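Kollusow Robotics Course, Handout 6
Grasping and inserting: the socket task

Before the lab, please read section 3 of the script again. We will not repeat the part about coordinate frames.

Goal of this unit
Each group teaches the arm to bring a plug to a chosen socket and push it in. The sockets are named by color, so your program must accept a color as input. The strip stays unpowered during the whole lab.

What you get
The folder Kirui contains 481 recorded attempts from the former course. Use 219 of them for training your first model and keep the others for later. Please do not mix the two parts, also not for a quick test.

Approach and alignment
Divide the motion in two phases. In the first phase the arm moves over the strip and stops at a height of 47 mm. In the second phase it goes down slowly and corrects its position from the wrist camera only. Most groups make the second phase too fast. Then the fingers hide the slots before the correction is finished.

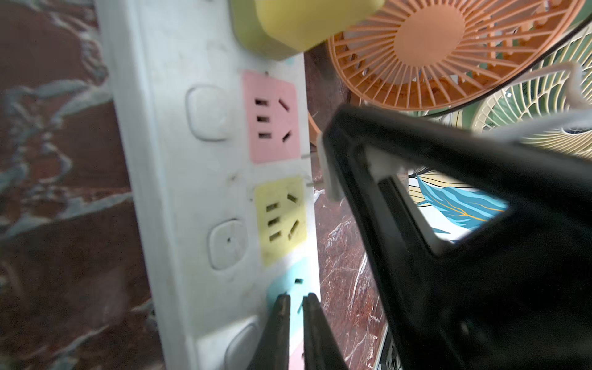

The correction should work at every angle of the strip, and for this reason you must turn the strip between two trials. Write the angle in your table, together with the color and the result.

A trial which you stopped by hand counts as failed.

To hand in
One table with 29 trials, your code, and one page of text about the errors. The deadline is in December, see the course page. Groups from the Trendville campus send their files by e-mail.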